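June
Na-rae Moon

Resden building, ground floor and stair walk-through. Started 7:40, done before lunch. Ye-ji Han along for the first half.

1. Exit doors, front and back. OK. Back one sticks a bit at the bottom, needs planing before the wet weather.

2. Exit signs lit. OK except stair B, dim. Bulb or battery, didn't have the ladder.

3. Extinguishers. All on hooks, pins in. Tag in room 131 is out of date, gauge is in the green. Call Hwang for the service, they did the others.

4. Items held by grip. Check hold is on both sides and low down, nothing leaning. 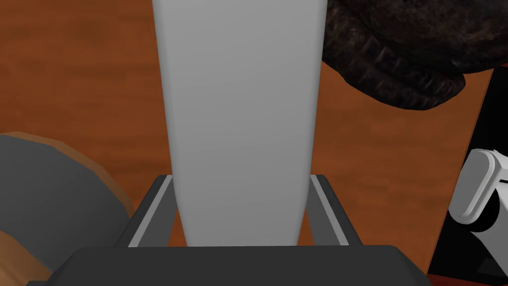
Item 4. Gray piece upright, held both sides near the bottom.

OK, no comment.

5. Extension cords. FAIL. Two daisy chained behind the copier in 172, and the heater is on the end of it. Heater is rated 3000 watts, way over what that strip takes. Unplugged it myself and left a note for Min-kyu Ra. Please dont plug it back in.

6. Outlets and cover plates. One cracked plate by the sink, taped for now. Tape is not a fix. Replace.

7. Stair treads and rails. Rail on stair A wobbles at the landing, two screws backed out. Tightened by hand, needs a proper driver. Tread edges fine.

8. First aid box. Low on gauze, burn gel missing completely. Somebody wrote "used last one" on the lid and never told the desk. A-yeong Pyo to reorder, Kullarov had it cheapest last time.
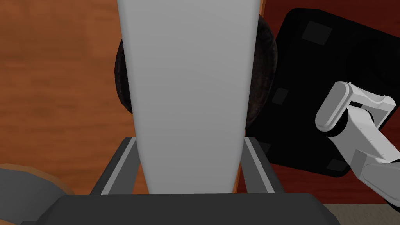 Eye wash next to the box, ran it a full minute. Came out brown for a few seconds then clear. Should be getting run every week and the sheet has gaps all spring, so whoever has the sheet please start again.

9. Storage height. Cartons in the hall closet too close to the sprinkler head. Top row moved down while I was there. Will creep back up, check agian next round.

10. Floor mats. Front one curling at the corner, trip hazard. Flip or toss.

Open: 2, 3, 5, 6, 7, 8, 10. Item 5 is the one that cant wait. Geum-ok Myung to sign when she's back at her desk, copy goes in the blue folder.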